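Purba: cruise ship deck notes, README

Hi, and thanks for downloading my pile of cruise notes!

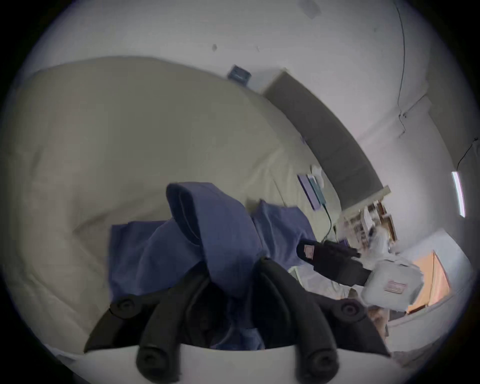 Purba started as a text file I kept on my phone so I'd remember which pools had shade, and it grew (a lot) into 1,069 short notes covering 124 decks. Every note is mine, typed on board or the same night in the cabin. The most-read ones are my packing notes, where I go on and on about layers, because the top deck of the Nukongate at 6 a.m. is freezing even in August. Something blue and comfy like the top on that cream cushion, plus gloves like the black one next to it, is what I'd want up there with my coffee. Go ahead and laugh, I was the only warm person at the rail!

What's in the folder

decks.csv has one row per deck: ship, deck number, pools, slides, shade, chairs, and whether kids are allowed.
notes.csv has the notes themselves, with a deck number so you can match them up.
food.csv is small, only 70 rows, and mostly soft serve machines (sorry, I have priorities).

Columns that trip people up

"shade" runs from 0 to 3, and 3 means you can read there at noon without squinting. "quiet" is my own opinion and I'm grumpy before breakfast, so take the morning scores with some salt. If "slide" is blank, I didn't check. If it says "no", I walked all over looking for one.

Known problems

The Adex got new deck numbers after a refit and I've only fixed the forward half. Anything aft of the big pool may be off by one. The Flulness rows are thin because I had a cold for most of that trip and saw way more of the cabin ceiling than the mini golf. Prices are whatever I paid on the day, drinks package not included, and I wouldn't plan a budget around them.

Using it

Help yourself! Put it in your own trip planner, print it, whatever you like. A link back is nice. If you find a mistake, send me the ship and the deck number and I'll fix it when I'm next on decent wifi.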